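4. Entretien et rangement de la passoire Evidach

4.1 Avant la première utilisation, lavez la passoire à l'eau tiède savonneuse. La notice de Posteck promet un revêtement « sans rinçage » – rincez quand même, deux fois.

4.2 Après chaque usage, passez une brosse souple dans les trous. Le lave-vaisselle est autorisé sur le papier. Nous restons prudents : au bout de 8 cycles, Nadine Azar a relevé un léger voile sur son exemplaire.

4.3 Séchez au torchon, surtout à la base des poignées.
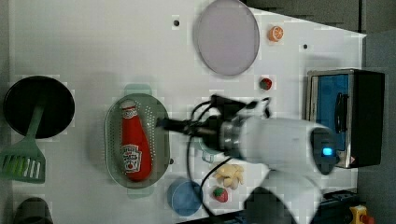 Fig. 2 – Passoire ovale vert sauge, bouteille de ketchup couchée à l'intérieur.

4.4 Pour le rangement, posez la passoire à plat. Le crochet vendu séparément (réf. 241) est censé tout simplifier ; nous n'avons pas constaté de gain de place.

Remarque : la mention « inrayable » de l'emballage n'est accompagnée d'aucun essai. Évitez la laine d'acier.

Attention : ne placez jamais la passoire sur une plaque encore chaude, même éteinte. La garantie exclut ce cas (voir conditions Srour, page 2).

Texte revu par Hadi Kanaan, 5 mars 2021.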